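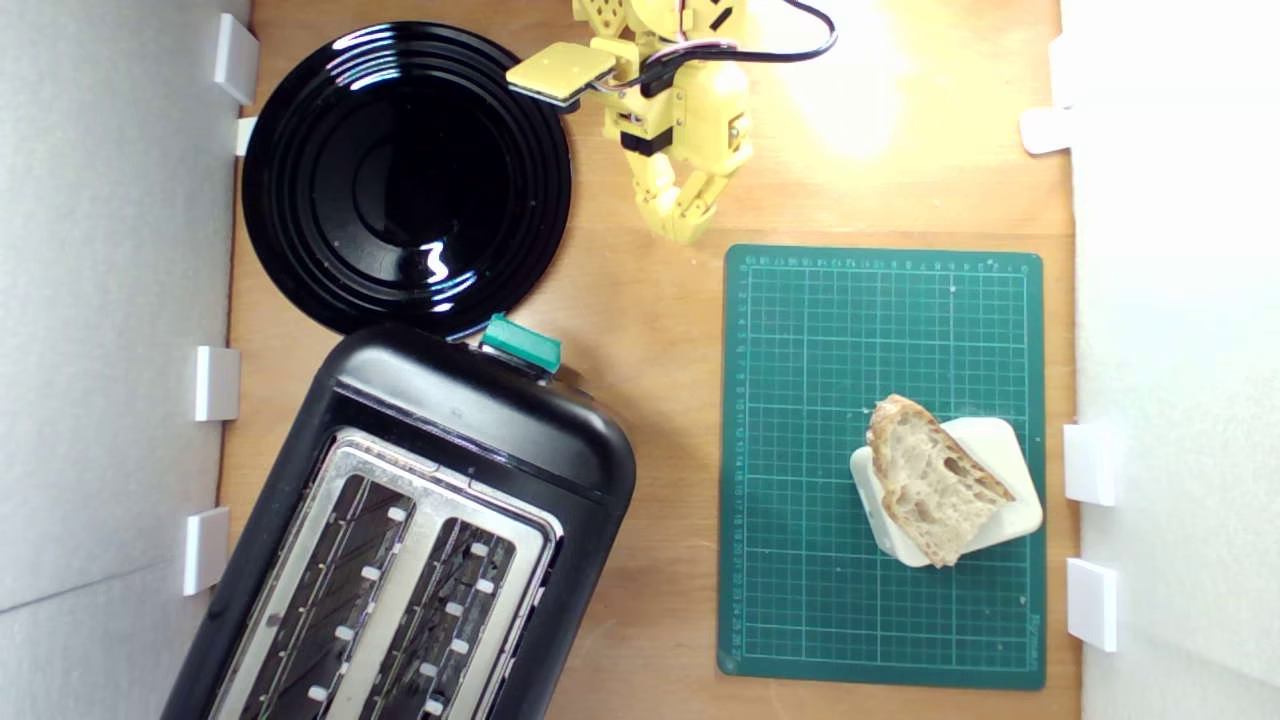
How often should a wooden work surface be oiled? Every 3 months for a surface in daily use, and whenever a drop of water soaks in instead of beading.

Oiling a Wooden Worktop
By the Nelum workshop desk, April

Clear the surface and wash it with warm water and a little dish soap. Wipe along the grain. Let it dry overnight — damp wood will not take oil evenly.

Sand lightly by hand with 180 grit, then 240. Vacuum the dust and wipe with a barely damp cloth. Rings left by cups and plates usually come out at this stage. Black stains from iron go deeper and need oxalic acid, used with gloves and rinsed twice.

Apply food-grade mineral oil with a lint-free cloth. Flood end grain first. Leave it for 30 minutes, wipe off the excess, and wait 60 minutes before the second coat. Do not set anything on the wood until the next morning.
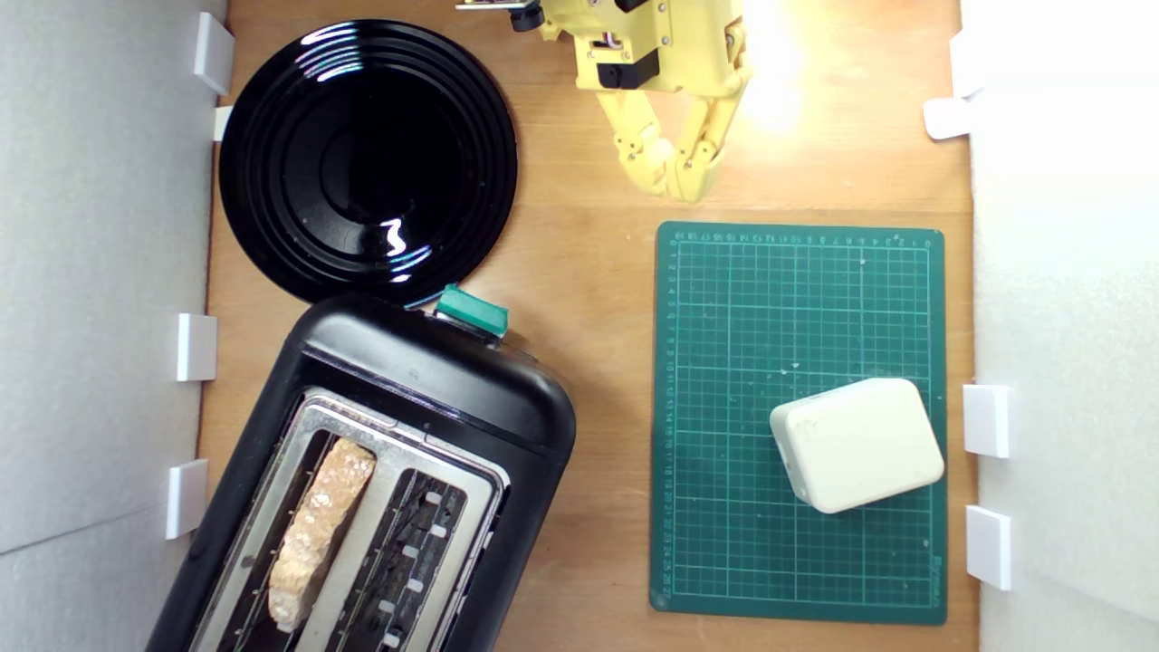 Black plate on a light brown wooden tabletop.

Linseed oil gives a harder finish but takes days to cure. Rags soaked in it can catch fire on their own. Lay them flat outdoors to dry, or submerge them in water in a lidded metal can.

Under small appliances, crumbs hold moisture against the wood. Unplug, lift and wipe weekly.

Last updated: Sunday

Comments

biveck_bench: Does the 180 step apply to veneer? Mine is thin and I would rather not find out.

oldgrain: Skip to 240 on veneer, two passes at most.

lirkia3475: Second coat was still tacky in the morning. Wiped it down with a dry towel and it was fine by noon.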